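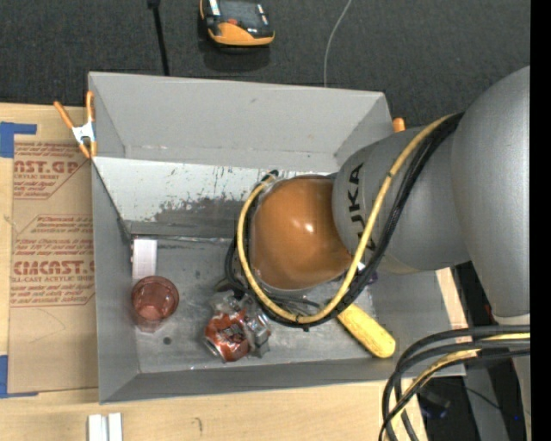
Gripper Trials at Himia: Frequently Asked Questions

Last updated 9 July 2022

We get the same emails every time we post results, so the answers now live on one page. If your question isn't covered, write to Maarja Lukoševičius, who runs the bench and answers most things by Thursday.

What are you testing?

Grippers for bin picking. Each one goes on the same arm, over the same gray bin, and tries to pull out things a reasonable person would have thrown away. So far we have run the Nallisia two-finger, the Dhillon suction head and the Trurnik, which has three fingers and opinions about all of them.

Which arm do you use?

A KUKA. We had it already. The choice of arm was never part of the comparison, and we would ask the gentleman who writes to us about this every October to let it rest.

Why crushed soda cans and not proper test objects?

We tried proper test objects. Every gripper did well on them and everybody went home early. A crushed can has no flat side worth the name, it rolls when it's nudged, and the dents come out different on each one. Suction cups hate it. Two-finger grippers manage if they come in across the short side, and otherwise push it into a wall.

What else goes in the bin?

It changes from set to set. There is usually a block, for morale. The clear and tinted cups are there to trouble the depth camera, which tends to see the floor through them and report that all is well. Long handles go in because a gripper that grabs one at the end will often swing the other end into everything else. Full object lists are in the results download, one per set.

How many picks have you run?

2669 attempts across all three grippers, of which 1587 ended with the object in the drop box. Please don't divide one by the other and quote it as anyone's success rate. The early Dhillon runs were done with a leaking hose, and we left them in so the log would be complete.

What counts as a successful pick?

The object leaves the bin, stays in the gripper during the move and lands in the drop box. Two objects at once is logged as a double and scored as a failure, even if both arrive. Siobhán Horgan argued for half credit and lost.

The walls of the bin slope. Isn't that cheating?

A little. Things slide toward the middle, which helps. On the other hand, a wide gripper has less room near the floor than it thinks it has, and the Trurnik found this out on its first afternoon. We also ran a short set in a straight-sided bin, and the order of the three didn't change.

Why are the bins so beat up?

Look at what we do to them.

How do you keep the bin from moving?

Spring clamps on the rim. Yes, the hardware store kind, with the orange tips. We drew up a proper fixture and got a quote for it, and then went back to admiring the clamps. Check them before each set. A bin that creeps half an inch will make a good gripper look bad, and you will spend a day blaming the calibration.

Why do the cables hang in such a big loop?

The wrist has to turn, and a tight cable run either limits the turn or pulls out a connector. The loop costs us some camera view of the bin, so the arm backs off to one side before every new capture. That adds time to each cycle. It is the same for every gripper, so we don't correct for it.

How long does a gripper swap take?

18 minutes if Obinna Obi does it. Longer if he is explaining it to a visitor. Most of that goes to checking the tool center point afterward, and you should do that too — we lost one full set to skipping it.

So which gripper won?

For mixed junk, the Nallisia, by a smaller margin than its price suggests. For boxes and blocks, the Dhillon, once the hose was replaced. The Trurnik was the best of the three on cups and the slowest on everything.

Can I send you a gripper?

Yes, with a mounting flange drawing and a power cable. Aarti Prajapati handles shipping. We publish whatever happens, and we don't send drafts to the maker first. Two companies have withdrawn after reading that sentence.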